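Laundry Day, Still Waiting

Gallery: can machines do the chores yet? Words by Dayana Benavides

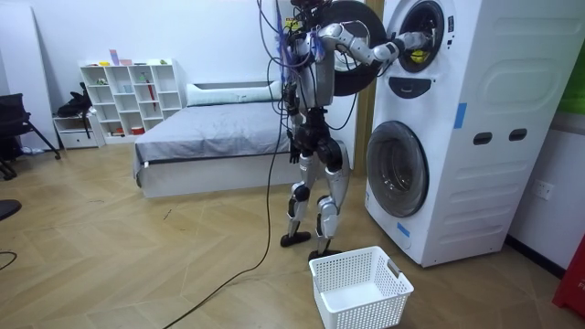 One arm in the upper drum, one yellow piece of laundry just under the hand. The basket on the floor is empty.

I have been hearing that housework is nearly solved for as long as I have been doing housework. Every December somebody sends me a video of a machine folding a towel, usually sped up, and asks whether I'm excited. I own towels. I'd like to be excited.

Laundry is the chore the builders keep picking, and I understand why. A drum is round, it stays where it is, and the clothes can't break. It should be the easy one. But look at the equipment it takes to go after a single yellow item: two legs, two arms, a thick bundle of cables overhead and a tether running across the floor. In my apartment in Cetosville I would trip on that before breakfast.

Notice too that the upper door is already wide open. When I asked Andri Gasser, who fixed washers at Henao for years, what people call him about, he said doors and gaskets. Socks get stuck in the fold of the rubber. I want to see a robot hand find a black sock in there with the light off.

Then there's the rest of the job. Checking pockets. Knowing which sweater will come out child-sized. Getting the fitted sheet to let go of everything it swallowed. A load takes me 2 minutes to move from drum to basket, and I do it while talking on the phone.

My friend Kerttu Kettunen thinks I'm being unfair and that standing upright and reaching into a hole at shoulder height is hard enough to deserve some applause. Fine, some applause. I'll buy one when it can empty the drum, carry the basket down my stairs and come back for the sock it dropped.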